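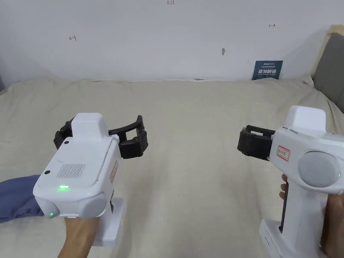
gandix-stays – README

08/05/2019, posted by the Gandix travel desk

Notes on hotel and guesthouse stays, one row per stay. 1,331 rows. Started as a spreadsheet for our own trips, got out of hand.

What's in it

stays.csv – the main table. Place, room type, nights, price paid, breakfast y/n, bar y/n, score.
drinks.csv – welcome drinks and hotel bar orders. Patchy before January.
notes.txt – free text, unedited. Spelling is what it is.

Columns that trip people up

price is per room per night, in pounds, at whatever the rate was on the day we paid. Not adjusted. Don't add it up across years and expect sense.
score goes from 0 to 10. Blank means didnt score it, not zero.
late_checkout is only filled in if we asked.
upgrade – y only if it was free. Paid upgrades go in the notes.

Coverage

Mostly short breaks. Durham is over-represented, lots of work trips up there. Pai has 42 rows, nearly all guesthouses, nearly all cool season. Nesumcombe has 18 and should have more – a batch got saved over and we only had half of it backed up.
No hostels yet. No cruises, please stop asking.

Known problems

- Breakfast times in 24h for some rows and am/pm for others. Will fix.
- 2 stays entered twice, can't work out which copy is right so both left in.
- "Sea view" is as claimed by the hotel.
- Airport lounges are in drinks.csv under place_type = other. Needs thier own file really.

Using it

Free for anything non-commercial, credit Gandix. Scores are our opinion, and prices go stale fast, so check before you book.
Corrections in the comments, with the row number.

Comments

tealady_ne: Row 207, breakfast is included now but wasn't in winter. Worth a second column?

packlight: Opens fine but the accents are garbled in drinks.csv. Had to set it to UTF-8 by hand.

marrow: Any plans for train sleepers? I'd send mine in.

Related

gandix-lounges (draft)
Hotel bars in Durham – the short list
Pai on a small budget
What we pack for a long weekend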